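Clothes handover, Zulladdale - speaker notes
2018-04-26

Slide 1. Thank the hosts. Iida Kiiskinen takes the second half, so keep this part short.

Slide 2. Where we are. Kallio sorted 206 bags over the winter. Most came in with the clothes stuffed in any way they would go, and creased items take longer to check. Pause here for questions about drop-off hours.

Slide 3. What we ask people to do at home. Empty the pockets. Close the zipper before folding. Lay the piece flat on a bed, front side up, and smooth it from the middle out. A bed is better than a table for jackets - the sleeves have somewhere to go.

Slide 4. Jackets. Go slowly, this is where most of the mistakes are. Zipper straight down the center, sleeves out to the sides first, then folded in across the front. Tuck drawstrings inside so they don't catch on the next item.
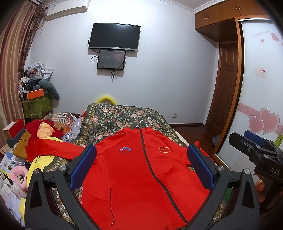

Team and school jackets go in their own pile. Purkivach takes them separately and wants any emblem or logo on the chest facing up, so the bag can be checked without unfolding everything. Nithin Sundaram has the labels, 28 to a sheet.

Slide 5. Soft toys and cushions. Keep them out of the clothes bags. Teltance collects those in April only.

Slide 6. Hand over to Iida. Remind people that the sign-up sheet is by the door.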